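Teaching by Hand: Term Report
Anqi Cao, Evport team

Our project, which we were very happy to be given, was to show a robot how to open a shopping bag by doing the job ourselves with two hand-held grippers. We recorded 40 demonstrations over 3 sessions in October, and I'll admit my wrists felt every one of them!

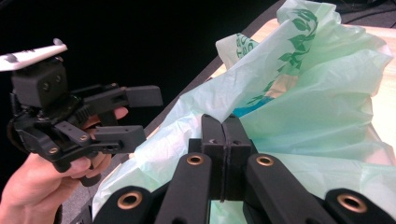 Soft things were the hardest part for me, much harder than the blocks we practised with (my favourites, to be fair). A pale green bag as crumpled as this one has folds going every which way, so I learned to slow right down and bring the two grippers in from different sides before closing on anything.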